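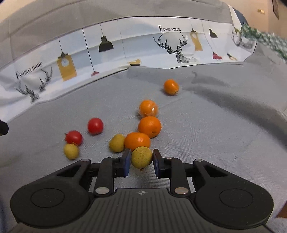 *Hand-held gripper closed on one of the yellow-green fruits, blue pads on either side, mandarins behind.*

# gripper-care

Notes and log files for setting up and looking after one hand-held gripper tool. It's the unit we call Enon. If you have a different one, most of the numbers in here are useless to you, and I'd be careful with the rest.

Maintained by Octavio Benítez. Last full pass over this file: May 9, 2018.

## What's in the repo

```
setup/ pad alignment, zeroing, camera check
logs/ one text file per service
parts/ what was ordered and what showed up
old/ the Marwat procedure, kept for reference
```

The Marwat procedure is in `old/` for a reason. It says to set the pads parallel with the gripper open and trust the linkage to keep them that way. I tried that twice. Both times the pads were toed in by the time they met anything round, and small fruit squirted out toward the camera.

## Setup

1. Wipe the pads with a damp cloth. No solvent. Ultoteck's sheet says alcohol is fine, but I have a pair of pads in a drawer that went shiny after a month of it.
2. Open and close by hand, slowly, 10 times. Feel for a notch. If there is one, go to "Pins" before doing anything else.
3. Zero with the pads just touching. Don't squeeze.
4. Close on something round and fairly firm and look at the pads from behind, the way the camera sees them. "Almost parallel" is as good as I've gotten it. I don't believe anyone who claims better with this linkage.
5. Check that the round target mark on the central body is in view and readable. If you can see it but the script can't, it's usually glare. Move the light before you touch the threshold.

Set the grip on fruit, not on the foam block. The foam block forgives everything. Prustano's setup guide uses foam throughout and it gave me a grip value that looked great and then bruised a whole bowl of tomatoes.

Mandarins in plastic wrap are a separate problem. The wrap throws a bright spot, and I suspect it also slides under the pad, though I haven't got a clean test that shows it. Do the unwrapped ones first.

## Pins

The two big pivot pins at the lower ends of the inner links are the ones I check first. The smaller ones higher up have given me less trouble so far, which may only mean I haven't used it enough.

- Push each link sideways with a thumb. Any click, log it.
- One drop of light oil per big pin. Wipe off the extra or it ends up on the pads.
- Don't swap a pin on color. They're shiny metal and pick up whatever is nearby, and I've thrown out a good one because it looked worn.

The recommended service interval is 2000 cycles. I can't find where that number comes from. Enon had play in the left side well before it, so I check at the start of any day I use it and ignore the counter.

## Log format

Plain text, one line per item:

```
part | side | what you found | what you did
```

"Looks OK" is not a finding. Write what you pushed on and whether it moved. There are 102 lines in the logs right now and I'd throw out around half, mostly my own early ones.

## Known problems

- The zeroing script accepts a zero taken with dirt between the pads. It should complain. It doesn't.
- Left and right are as seen from the camera. Logs in `old/` have them the other way around, and I've only fixed some.
- Cycle counter resets if the cable is bumped.
- Camera check passes on a blurred target. Look at the picture yourself.
- Printed cloths: the background mask has trouble with anything that has round shapes or lettering on it. A plain cloth would tell me if the mask is at fault or the lighting. Not done yet.

## Changes

Pull requests are fine for typos. For anything that changes a step, send the log lines from before and after. I've merged two "improvements" without them and backed both out.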